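4.3 Mounting the Cirow under-cabinet light

Read the whole section one time before you start. The work takes one person, but a second pair of hands is useful in step 5.

CAUTION: Switch off the kitchen circuit at the breaker before you touch any wire. The wall switch alone is not enough.

1. Empty the cabinet shelf above the place of mounting. The screws are short, but a thick hand on the screwdriver can push them through a thin shelf.

2. Measure the underside of the cabinet. The light bar is 600 mm long. If your cabinet is shorter, do not cut the bar. Order the short bar from Jistden, part 637.

3. Wipe the underside with a dry cloth. Grease must be removed completely, otherwise the paper template will slide.

4. Tape the template in position, with the arrow to the wall. Mark the two holes with a pencil and take the template away.

Note: On tiled walls, the cable should follow a grout line where it is possible. It looks more tidy, and the clips hold better if the surface is flat on both sides. Do not drill into the tile for the clips. They are adhesive and need 24 hours before they carry the cable.

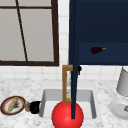 If the cabinet is next to a window, keep the sensor end of the bar away from the glass. Daylight on the sensor makes the bar switch off too early in the evening, and many customers then believe that the sensor is defective.

5. Screw both brackets, but leave them half a turn loose. Push the bar in from the front until you hear a click on each side. Now tighten the brackets.

6. Connect the cable to the driver. The plug fits in one direction only. Do not force it.

7. Switch on the breaker. Hold the button on the bar for three seconds. The bar blinks twice and is ready.

If the bar does not blink, see error table 7.1. Code 724 means that the driver gets no current. Check the plug from step 6 before you write to us.

CAUTION: Do not look directly into the bar at full brightness.

The Tang dimmer can be added later and needs no new wires. Its pairing is explained in section 4.4. Older dimmers from other makers are not supported with this driver.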